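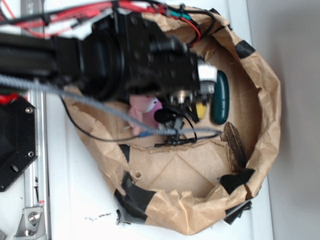 Why do people keep small household things in a paper bag when they own perfectly good boxes?
Mostly for the ease of it: a paper bag is already in the house, it can be folded down to whatever height suits the person looking into it, and it can be thrown out when the job is done.

Figure 2. A brown paper bag folded open on a white tabletop, with a pink plush toy and other small things lying on its floor.

4.2 The bag as a temporary home for small things

We came to the paper bag rather late in our visits. The interview guide that Neelam Yadav and Shewit Alemneh drew up in January had a good deal to say about drawers, shoeboxes, biscuit tins and the bowl by the front door, and it had one short line about bags, which we had imagined only as a way of carrying groceries home. By the time we had sat in 50 kitchens in Hinitz and the villages near it, that line had grown into a page of its own, with notes running up the margins, and we feel it deserves a section here.

What people described to us was a very ordinary habit. A bag comes home from the shop, it is emptied, and for a day or two it stands on the table or the end of the counter. Somebody drops a toy into it, to get the toy out from underfoot. Somebody else adds a charger. After that the bag has become a place, and the rest of the household treats it as one, even though (as several people told us, laughing a little) no decision about it was ever made. One father called his "the waiting room," and we liked this so much that the whole team has used the phrase ever since.

The mixture is the interesting part. Drawers and tins in our sample tended to settle into a theme over the years, so that one held batteries and another held string, and a visitor could usually guess the theme after a quick look. The bags hardly ever did. A soft toy beside something with wires attached, as in Figure 2, is just the sort of company we met again and again, and when we asked what the things had in common, the answer was nearly always that they had been lying about in the same room. Jitendra Dhillon, who carried out most of the evening visits, suggested that we think of the bag as a record of a room and leave the idea of a category aside altogether, and we have followed his advice in the coding.

Shape matters too, and here we owe our participants a real debt, for they were patient in showing us with their hands what we were slow to understand from their words. A tall bag hides what is in it. Things sink to the bottom, a person has to reach in up to the elbow, and soon enough the bag is tipped out on the table and the tidying begins all over again. A bag with its sides folded down and opened out behaves much more like a tray -- the contents can be seen from above, and they can be picked out one by one. People who folded their bags spoke of them with some fondness. People who left them standing tall were more likely to call them a nuisance, and two of those households had already gone back to the Sileo baskets we discussed in Section 4.1.

The floor of the bag came up more often than we expected. Small, smooth things roll into the folds along the bottom edge and are forgotten there, and a flat piece of card laid inside was a favorite remedy. Luminița Lazăr's field notes include a lovely account of a grandmother who cut her card from the back of a calendar and replaced it every New Year, whether it needed replacing or not. She also kept a rule that nothing with a cord might go in unless the cord was wound first. Cords were the great trouble everywhere, we should add. A loose one catches on the thing beside it, so that a person who wants a pair of earphones lifts out half the bag along with them.

We asked each household to sort one bag while we watched, with tea if it was offered, and it generally was. Most were done within 15 minutes. Soft toys were dealt with first and fast, because everyone knew which child and which bed they belonged to. Small hard objects took longer, and there was a good deal of turning them over and asking the rest of the family what they were part of. Wired things came last. They were often put back in the bag with a promise, and Mogens Hauksdóttir, returning to one such home on Sun 14 July, found the same promise still in force and the bag a little fuller.

It would be easy to read all this as a failure of tidiness, and a few participants did apologize to us for the state of things before we had our coats off. We would like to be gentler than that. The bag let people clear a table for supper without having to settle the fate of every object on it, and for families with young children that seemed to be worth a great deal. Whether the same holds for people living alone is harder to say -- our sample is thin there -- and we return to the matter in Section 5, where the bags are set beside the hallway bowls.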